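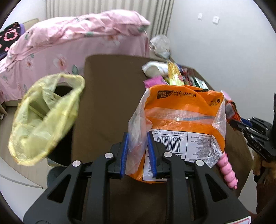

Orange pack, size M, next to the bin with a pale yellow liner on.

Drudeo bin liners, the yellow ones – six months in

Quick one because I've got a load of washing on and the kids need collecting at three. Had a couple of messages asking if I still rate these after the whinge I had about the Brokau bags in January. Short answer yes. Longer answer, mostly yes, with one gripe about the rim.

Background for new people. Small unit, one proper kitchen bin, one little one in the lounge, one in the bathroom. The lounge bin gets the worst of it, weirdly. Mandarin peel, tissues, lolly wrappers, packaging from whatever turned up in the post. It fills fast and gets changed a lot, so I want a thin cheap liner that fits and doesn't split when I tie it. Not fussed about scent. Hate scent, in fact. The lavender ones give me a headache.

I bought the Drudeo in the small size, 6 rolls to the box, 200 bags all up. Still going. The big kitchen bin is on something else (Govero, the grey ones, 70 litre, no complaints, might do them seperately).

Fit
Good. Goes over the rim of the lounge bin with enough left to fold down, and the thicker bit round the top grips on its own. No elastic band, no tucking, no coming back an hour later to find the whole lot has slid down inside. The Brokau did that every single time. On the bathroom bin it's baggier, bunches up at the bottom, doesn't matter.

Thickness
Thin. You can see through it, so if that bothers you get a dark one. Wrinkles up a fair bit when you first open it out and you need to stick your fist in and push the air down. I've had two split on me. One was a broken hanger, my own fault. The other was just prawn shells, wrapped in newspaper too, bit annoyed about that. Everything else fine. Soft rubbish fine. Empty chip packets and all the plastic pouches that never squash down, fine – they spring back up but the bag copes.

Getting them off the roll
Perforations are decent. First roll was a bit stuck on the outside and I lost a bag to that. Rest have torn clean. Opening them is the usual carry on, rub it between your fingers, swear, try the other end. Damp fingers help.

Tying up
So this is the gripe. The thick rim is great while it's on the bin and a pain when it's coming off. Doesn't want to knot. You get one loop and then it's fighting you. If the bag is more than three quarters full, forget it, you end up twisting the neck and tucking it under. I've started pulling them early which sort of defeats the purpose of a cheap bag. Brokau had handles, I'll give them that. Handles on these and I'd stop looking.

Smell
None out of the box. A faint plasticky whiff on the first roll, gone by the arvo. They don't claim to hold odour in and they don't. Bathroom one goes out every second day regardless.

Colour
Pale yellow. Sounds daft to review the colour of a bin bag but a few of you asked. It's softer than the listing photo made it look, more like weak custard. Looks alright in a lounge room, better than black. My sister in law thought it was a shower cap.

Price
Got mine on special. Full price I'd still buy them, just, but I'd look at the Kubíček ones first if your shop stocks them. Similar feel, drawstring, dearer per bag. Used a mate's for a week over summer and liked them a lot. Couldn't justify it for a bin that's mostly tissues.

The listing had 1,222 reviews when I ordered and a good chunk of the one stars were people who'd bought the wrong size. Measure round the top of your bin. Round, not across. I did it with a bit of string the first time and got it right, so it's not hard.

Few other bits
- box is flimsy, mine gave up in the cupboard and the rolls live loose in a basket now
- good for lining the boot when you're doing a tip run with garden stuff, cut one down the side
- no good for nappies, too thin, double them up if you have to
- keep them away from the cat, mine chews the edge. Yours might not
- the card tube in the middle goes in the recyling

Would I buy again? Already have, second box is in the laundry. Four out of five, loses one for the knotting. If I find a small one with handles at the same money I'll report back.

Somebody also asked about biodegradable ones for the caddy under the sink. Haven't tried any I'd reccomend yet. The last lot went to mush overnight with tea bags in. Leave a comment if you've got a good one, needs to be a small size and not smell of corn.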